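Stop Buying the Kit

Opinion, from the Mernis craft pages

I have a grudge against craft kits and I'm going to get it out before the glue dries on tonight's thing.

You know the ones. Flat box, window in the lid, a finished paper lantern on the front that no child has ever made. Inside: pre-cut shapes, pre-punched holes, a sheet of stickers, a little folded instruction page. Four steps. Done before the kettle's boiled. Then it sits on a shelf for a week and goes in the trash and everybody feels vaguely cheated. 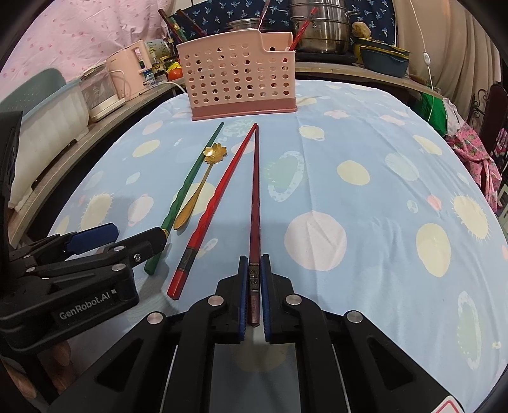
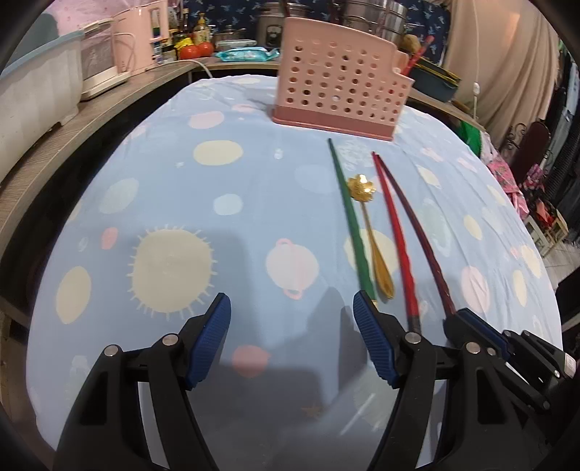

I bought one last March from the Stotelby shop, the woodland mask set, because it was raining and I was tired. Every piece already cut. Fox ears, fox nose, whiskers on a strip. My daughter peeled, stuck, held it up to her face and said "now what." Fair question. I had no answer. The kit had no answer either, it was out of parts.

Next day, same kid, same kitchen, one cereal box and a roll of masking tape. Two hours. She made a thing she called a bus for worms. It had a toll booth. The wheels didn't turn and she was furious about it, then she stopped being furious and worked on the axle problem with a drinking straw until supper. It still didn't turn very well. She took it to bed.

I'm not saying cardboard is magic. I'm saying somebody had already done all the interesting parts of the fox.

Because what is the interesting part? Cutting, mostly. Deciding where to cut, and cutting wrong. A five year old with blunt scissors and a bad plan is doing real work, you can tell from the tongue sticking out. Take away the cutting and what's left is assembly. I've assembled bookcases. It isn't a hobby.

And the kits know this, I think, which is why the boxes keep shouting. Everything included! No mess! No mess is the worst of the lot. The mess is where the second idea comes from. You reach for the blue paper and there's a scrap under it shaped like a shark fin, and so now it's a shark. Try that with a kit. There are no scraps. Somebody in a factory got all your scraps.

OK, the other side, since a few of you are already typing.

Time. Yes. I work, you work, it's ten to five and somebody wants to "make something" while you are trying to find the onions. A kit is a thing you can hand over. I get it. But so is a shoebox full of junk, and the shoebox takes no longer to hand over. Mine has bottle caps in it, ribbon off presents, the cardboard from inside a shirt, egg cartons torn into singles, half a map. Filling it is just a matter of not throwing things away, which I was bad at throwing away anyhow.

Money. The mask set wasn't expensive, as these things go. But it was one afternoon (it wasn't even an afternoon) and the same money buys paper and tape for most of a winter. The big Rajput pad, the plain one, is 496 sheets. Odd number, don't ask me. We've had ours since before the worm bus and there's still a good thick wedge left, and that's with a child who draws one line, declares it ruined and reaches for a new page. Turn it over, I say. She does not turn it over.

Skill. This is the one that bothers me more. I hear it from grown ups, always grown ups: I'm not creative, I need it laid out for me. I had a long argument about this at the Lomholm craft swap, over a table of yarn, with a woman who told me kits were the only reason she ever made anything at all. She'd made a lot, too. Stitched cushions, a felt owl, very neat work. And I came away thinking she was half right. A kit can get you through the door. If you've never threaded a needle in your life, a card with the holes already in it is a kindness, and I'd be a snob to say otherwise.

But she'd been through the door a hundred times. She didn't need the holes. I said so — not very tactfully — and she said what if it comes out ugly. Well, then it comes out ugly. You have an ugly owl. I've got a drawer of them, ugly everything, one mitten with a thumb on the wrong side that I'm weirdly fond of.

That's what I'd like kids not to learn, I suppose. That there's a picture on the box and yours is supposed to look like it. Mine could spot the difference at four. She held her fox next to the lid and said hers was the bad one. Hers! It was the same stickers! One ear was a bit crooked.

A worm bus doesn't have a lid.

So here's what I'd ask, and it isn't much. If you must buy the kit, lose the instructions on the way home. Cut something in it that wasn't meant to be cut. Put the fox's nose on a paper plate and see what turns up. Or if it's for somebody else's kid's birthday, and I know it's easier to wrap a flat box, give them tape instead. I mean it. Two fat rolls of tape, decent scissors, a pad. The parents will look at you. The kid will have used the first roll by teh end of the party.

I did that in the spring for a neighbor's boy and got a thank you card made entirely out of tape. Couldn't get it open. It's on the fridge, closed, and I still don't know what it says inside.

Right, glue's tacky. Next time I want to complain about glitter, so start saving up your objections.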